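Corlow textile sorting room moves to table-based folding

Clesura has changed the way household fabric is handled at its Corlow site. From August 15, 2020, sheets, curtain panels and yard goods are folded flat on tables in the shared workroom and no longer go to the cutting counter at the front of the building. The change covers donated and returned cloth only. New stock from Lynch is still received and measured on the ground floor.

The site took in 3134 pieces of fabric in the twelve months to the end of February. Of these, 1460 were larger than the counter, which is 89 inches long and 22 inches deep. Large pieces had to be folded in the air by two people or laid over the counter in sections, and creases set in the wrong place were the most common reason for a piece being sent back for pressing.

"The counter was built for cutting from a bolt," said Athina Mavromatis, who runs intake. "A bed sheet with a print on both halves needs to be seen whole before you decide where the fold goes."

Workroom layout

The folding tables have light wooden tops and share the room with the repair bench, so the two activities run side by side. Tape stays on the table. Pieces are handled in pairs where possible, one printed and one plain or striped, which keeps matching sets together through to the shelf.

A white cloth with a gray-blue floral and leaf print was among the large pieces, next to a navy fabric with thin white vertical stripes. A roll of white tape was on the tabletop, and the long workbench across the room held tools, cables and dark boxes.
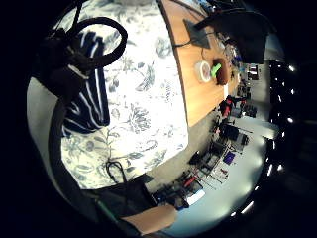

Folding method

Under the new procedure, printed cloth is laid face up and smoothed from the center toward the hems. The first fold runs along the length, the second brings the short ends together, and the piece is then folded in thirds. The pattern must face out on the finished bundle. Striped cloth is folded along the stripe for the first fold, and the edges are squared against a printed line before the second.

A short strip of white tape goes on the outside of each bundle, with the finished width and length written in pencil. Tape is not applied to velvet, silk or anything with a loose weave. Those pieces get a paper band - the bands are cut in advance and kept with the intake forms.

Kevin Flanagan, who wrote the procedure, said the order of the folds matters more than the speed. A bundle folded short end first is wider than the shelf and has to be opened again. He has also asked that cloth with damaged hems be set aside before folding and passed to Aaliyah Doucette for repair.

Storage and collection

Finished bundles are shelved by width, with the widest on the bottom. The previous system sorted by color, and staff often had to open several bundles to find one that would cover a given window or bed. Color is still recorded on the intake form.

Trodico, which collects surplus cloth from the site, will continue to take pieces that are too worn to shelve. These are not folded or taped. They are rolled and packed in sacks by the rear door.

Questions about the procedure go to Yasuo Hattori at the Corlow office. Copies of the folding sheet are available at the intake desk.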